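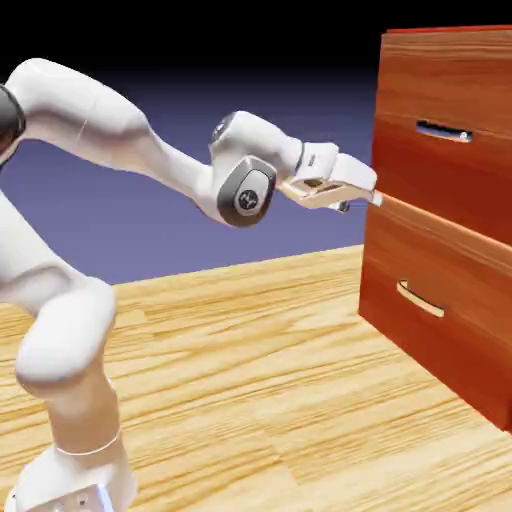 Sticky drawers in old cabinet

prult_home
I bought a used cabinet in Canden in March. Two drawers stick when the air is humid. Should I sand the runners?

Bae17
Please don't sand yet. Rub candle wax on the runners first and wait for a dry week.

prult_home
The seller said it is from 1917, so I am a little afraid of wax.

gratach_oak
I disagree with Bae17. Wax collects dust – I would plane the high spots very lightly.

Bae17
You cannot put wood back after planing. In winter these drawers will be loose.

prult_home
I will try the wax on one drawer.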